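Last updated: June
Filed under: Talks & Handouts / Desk and Stationery

Caps, Nibs and Flat Surfaces: Looking After Mixed Pens on a Shared Table
Speaker notes, Kocsis Room, 405. Running time 40 minutes including questions.

Slide 1. Title

Wait for the door to close. Say the handout is on the side table and repeats the storage table from slide 7. Phones off.

Scope: writing instruments that get used together on one table and put away together. Fountain pens, water-based markers, permanent markers. Ballpoints are out of scope except for one line on slide 7. Pencils are out entirely.

Slide 2. Why mixed sets are the problem

A drawer of identical ballpoints looks after itself. A mixed set does not, and most tables at the Bretska evening workshops carry a mixed set. The fountain pen wants to be capped and stored with the nib up or level. The double-ended marker wants to lie flat. The permanent marker wants its cap on before anything else happens. Put all of them in one mug and at least one type is stored wrong.

Pause here. People will look at their own mugs.

Slide 3. What the cap does

Two jobs. It slows evaporation at the tip and it protects the tip from contact. On a fountain pen the second job matters as much as the first. A nib is thin metal with a slit cut through it, and the two tines have to stay level with each other. A drop of table height onto a hard floor is enough to bend one.

Terms, for anyone new:
Nib — the metal writing point.
Feed — the finned part under the nib that meters ink.
Section — the part you grip, between nib and barrel.
Barrel — the rest of the body.

Inner caps: many fountain pen caps have a liner that seats against the section. If the cap clicks or screws home but the pen still starts dry the next morning, suspect the liner. Check it for a hairline crack with a flashlight. The Plastgate school pens we had on loan went this way, several in one term, always at the lip. Pressing harder makes the crack longer.

Slide 4. Open time

Open time is how long an instrument can sit uncapped and still write on the first stroke. It depends on ink, room and airflow. I am not going to give a figure per brand. What I will give is the working rule used at the tables: if you are going to pick up a second instrument, cap the first.

Order of sensitivity, as we have found it, worst first:
1. Permanent markers with alcohol-based ink
2. Fountain pens with a fine nib
3. Water-based felt tips

Some people will disagree about 1 and 2. Depends on the marker. Move on if this takes more than a minute.

Airflow is the part that gets overlooked. A fan pointed across the table shortens open time for all of them. So does a heating vent. Note where the vent is in 405 and point to it.

Slide 5. Where the cap goes

Three options: posted on the back of the instrument, held in the other hand, or set down on the table.

Posting is fine for markers. On fountain pens it depends on balance, and on some models it scratches the barrel. Clear plastic shows the scratches earliest.

Set down on the table, the cap should lie next to its own pen, parallel, close enough to find without looking. Opening toward you or away from you, pick one. Clips stop a cap rolling; caps without clips need something to rest against.

Do not collect caps in a dish. It looks tidy and it produces mismatches. A cap from a similar pen may go on and feel seated without sealing.

Slide 6. The surface

Three properties worth checking: hardness, porosity, and how well a small mark shows.

Hardness. Stone and stone-look tops are unforgiving to a nib that rolls. A thin mat helps. The Serkance desk mat has a raised lip on one long side, which is the only feature of it I would pay for.

Porosity. Wipe fountain pen ink at once with a barely damp cloth, then a dry one. On unsealed stone or unsealed wood assume some of it stays. On a sealed or laminated top most water-based ink lifts. Test permanent marker removal on an underside corner before you need it.

Visibility. Veined and speckled patterns hide small marks. A pale marbled top with colored streaks can carry a spot of dried ink for weeks before it gets noticed, usually by somebody's sleeve. Plain light surfaces are easier to keep clean for the dull reason that you can see them.

Show the cloth. Pass it around if time allows — skip if past the halfway point.

Slide 7. Storage

Read the table aloud, slowly, people copy it down even with the handout.

Fountain pen, in daily use: level or nib up, capped.
Fountain pen, not used for weeks: flush with cool water, dry, store empty.
Single-tip marker: level. Tip down is tolerated by some water-based types; follow the maker's label.
Double-ended marker: level, always. Standing it up starves one end.
Ballpoint: any position.

A shallow tray with 2 dividers does this for most tables. Depth just over one barrel, so things lie in one layer. Line it with felt or thin foam if fountain pens go in it. Keep lip balm, glue sticks and other tubes of similar size out of the tray. Hands go by feel, and a tube with the same diameter as a marker gets pulled out in its place.

Slide 8. Clearing down

Sequence for the end of a session. Caps first, everything on the table, before any talking. Then match lengths and colors against the tray. Then wipe. Then lift the mat and wipe under it.

At Bretska this takes a few minutes at each table. The delay is nearly always one missing cap, and it is nearly always under paper.

If a cap is lost for good, take the instrument out of the set. Tape over a marker tip is a one-night measure. For a fountain pen, empty it and rinse it the same evening, then order the cap or retire the pen.

Slide 9. Reviving what has dried

Short slide. Fountain pen: cool water, no hot water, no solvent. Soak the nib and section in a shallow glass, change the water until it stays clear, blot on a folded tissue. Water-based marker: cap it, leave it level overnight, try it on scrap. Permanent marker: usually not worth the effort.

Do not lick anything. This gets asked.

Slide 10. Closing slide, stays up during questions

Pink fountain pen uncapped, nib exposed, its cap lying alongside. Ask the room what gets dealt with first. Expected answer: the pen. Follow up with the white marker that has the black tip and the rainbow-colored label, then the reddish-brown tube near the nib and whether it belongs in the tray at all. Leave the yellow-capped marker for last.
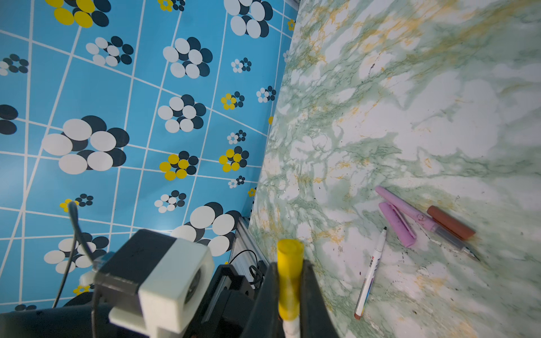
A listener near the front wanted to know whether a cap that has been left off overnight should be rinsed before it goes back on, and said that at home the liner had a ring of dried ink in it that no cloth would reach; a cotton swab and cool water had shifted most of it, but the swab left fibers behind, and would a soak do the same job without them.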